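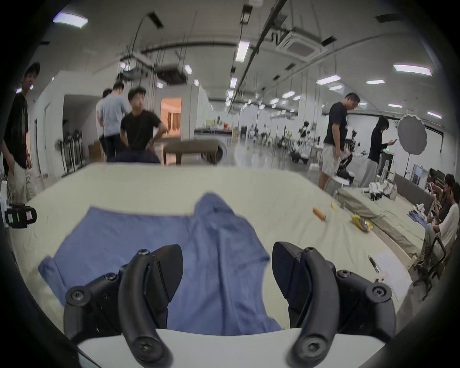
*Periwinkle-blue cloth on the cream table cover, rumpled.*

# Pumevano Table Cover, cream

A plain cotton cover for wide work tables, sold by Fatach for folding, sorting, pressing by hand and general cloth work. It goes over the table top loose, with no elastic and no ties, and comes off in one pull when it needs washing.

Item number: 724
Color: cream
Price and stock: see the order sheet, revised 20 December 2024

## What it is for

The cover gives a bare table a soft, light surface. Towels and shirts don't slide around on it the way they do on a varnished or coated top, and a colored item is easy to see against the cream. That helps when you are looking for the second corner of something that has been dropped down in a heap.

It is a working cover. It will wrinkle in use, and the wrinkles don't matter for most jobs. If you fold to a fixed size and want a flat surface, pull the cover toward you from the near side and tuck the spare cloth under the table edge.

We don't sell it as a tablecloth for meals. It has no stain treatment and coffee will mark it.

## Sizes

| Size | Width | Length |
|---|---|---|
| Standard | 145 cm | 200 cm |
| Narrow | 93 cm | 200 cm |

Measure the table top first, then decide how much you want hanging down on each side. The standard size suits most wide tables. The narrow size is made for a single bench against a wall and won't reach across two benches pushed together.

Sizes are for the cover as supplied. Expect a little shrinkage in the first wash, mostly in the length. If your table is close to the full size of the cover, wash it once before you trim or hem anything.

## Cloth and finish

- Plain weave cotton, undyed apart from the cream finish
- Double-turned hem on all four sides, straight stitched
- Square corners
- No print, no woven label - the size tag is sewn inside the hem at one corner

The two faces are the same, so it can be turned over when one side gets dull. The Standard is cut from one width of cloth and has no center seam. Earlier stock had a seam down the middle, and customers told us it left a line on thin shirts when they pressed down with the hand. Those are all sold.

## Using it

Shake the cover out and lay it with the long side along the long side of the table. Smooth it from the middle toward the ends. For folding, put the item down flat and open out any bunched corner before you make the first fold. A raised fold left in the middle of a towel will still be there at the end and makes the stack lean.

Pens, small packets and loose papers are best kept off to one side of the working area. A capped pen is fine on the cover. An open one will leave a line that may not wash out.

The cover is not padded. It won't protect the table from a hot iron, and it should not be used as an ironing surface. For pressing, use the Temar board pad under it and keep the iron to a medium setting.

## Washing

Wash warm with other light items. The first wash should be done alone. Don't use bleach, which turns the cream patchy. Tumble dry on low or hang over a line, and take it down while slightly damp if you want it flatter. It can be ironed on either side.

New dark or bright towels can shed lint and color onto the cover. Wash them once before stacking them on it, or keep an older cover for that job.

## Goes with

**Temar board pad.** Felt pad, laid under the cover at one end of the table. Sold separately.

**Mthembu clips.** Set of four spring clips for holding the cover at the corners. They fit table tops up to 4 cm thick. On thicker tops, tuck the cloth under instead - forcing the clips bends them.

**Pumevano Table Cover, gray.** Same cloth and the same two sizes. Better if you mainly handle white linen, which is hard to see on the cream.

## Ordering

Covers are packed singly, folded, in a paper band. Orders placed in December go out with the first shipment after the holiday closing. Unwashed covers can be returned with the band for exchange to the other size. Washed or trimmed covers can't be returned unless a hem has come undone, in which case send it back and we will restitch or replace it.

Custom lengths are available in the standard width only. Give the finished length in centimeters and say whether you have allowed for shrinkage.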